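Bench Automation Help
This site uses cookies to remember your login. Accept | Settings

Gripper closes late on a shallow bowl, cell in a domestic kitchen

Milagros Espinoza
Posted 17/11/2019

I look after a single-arm cell set up on a kitchen worktop for the Travulico project. The task is to pick a small ceramic bowl off a bamboo cutting board and put it back. The arm reaches the bowl, but the fingers close late and push it towards the back of the board. The start layout is:

1. Board on the marble worktop, set at a slight angle. Bowl near the top of the board, nothing else on it.
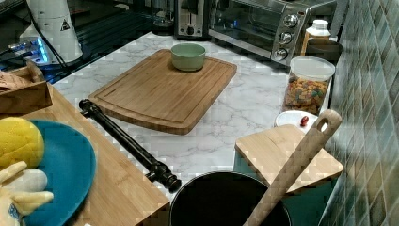 2. Arm sent to the approach pose, gripper open.

3. Descent and close. The fingers go down into the bowl from above. Close delay is set to 200 ms.

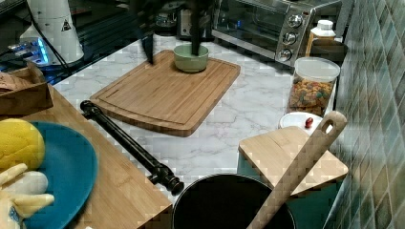
Fingers at the bowl during step 3.

I have re-taught the approach pose and it made no difference. The log shows 3,299 cycles since the last service.

12 shares

Natanael Caldeira

Check the cable before you touch the delay. If the gripper lead lies across the board, it can drag on the edge and load the wrist as the arm moves. Clip it back along the arm with enough slack for full wrist rotation, then run the wrist through its range at low speed. Our Ostness cell had the same fault in June, and re-routing the lead removed most of the error. Look at it from directly above, as the side view hides the lower run.

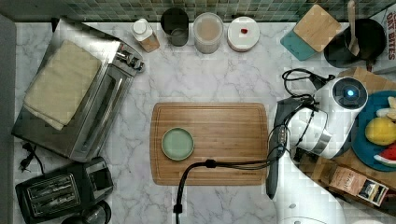 Does the tool offset need measuring again after the lead is moved?
Only if the gripper has been unbolted or the fingers changed. Moving the lead does not alter the offset, but re-enter the payload if you add clips.

After that, reduce the delay to 45 ms and test with the bowl in one marked position.

2 comments

Groltitz

Had this, new fingertips fixed it. Worn pads slip on glaze. Ours went at roughly 900 cycles.

Subscribe to the weekly digest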